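June, a bit after 11 pm

Seeing was better than I had any right to hope for after that sticky afternoon, so I stayed out at the Horgan site longer than planned and I'm writing this up before I forget the details. Target was the eclipsing pair we've been calling Skemetti in the log (Michalis picked the name, ask him). We wanted one full primary minimum with good coverage on both sides, and I think we finally have it!

Ran the small refractor on the Trolach mount, V filter, 59-second exposures. Came home with 186 frames. I tossed 2 right away for trailing, which was me bumping the tripod leg while hunting for my gloves. Focus drifted a little as the tube cooled, so I touched it up once before ingress and then made myself leave it alone.
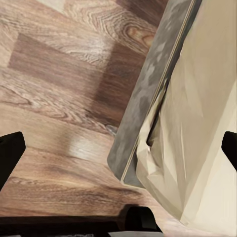 Now to the light curve itself, which is the fun part. The dip is lovely and smooth going in, and then on the way out there's a shallow shoulder I wasn't expecting, lasting 15 minutes or so by eye. My first thought was thin cloud, but the comparison star stays flat right through it. My second thought was the flats. I've got leftover structure in the background that looks an awful lot like wood grain, curved lines and nested ovals like the knots in those brown floor planks, and if the star wandered across one of those ovals during the run it could easily pick up a fake bump. I need to plot the x and y position of the star against time before I get excited about a hot spot or a third body or any of the other things I was daydreaming about on the drive back.

Things to do before the next run:

- Redo the flats at dusk, with the camera rotated the same way as last night
- Reduce everything again in Zokum with a smaller aperture, then a bigger one, and compare the shoulder in all three versions
- Check the laptop clock against the time server (it was fine at the start, I forgot to look at the end)
- Buy more dew heater tape

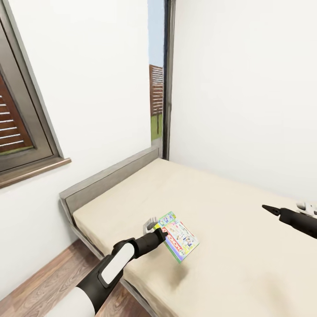
If the shoulder survives the new flats, I'd like to catch the following minimum too, and ideally get Michalis Karras on his own scope at the same time. Two instruments showing the same wiggle would settle it. He also thinks the published period might be a hair off, and our mid-eclipse time does come out early compared with the prediction, though I wouldn't want to put a number on it until I've fit the curve properly and fixed the clock question.

Michalis, if you're reading this: the raw frames are in the shared folder under Skemetti, and the darks are in there too. Please don't use the old flats from Horgan, they're the ones with the big dust donut near the middle. I still have your red flashlight. Sorry!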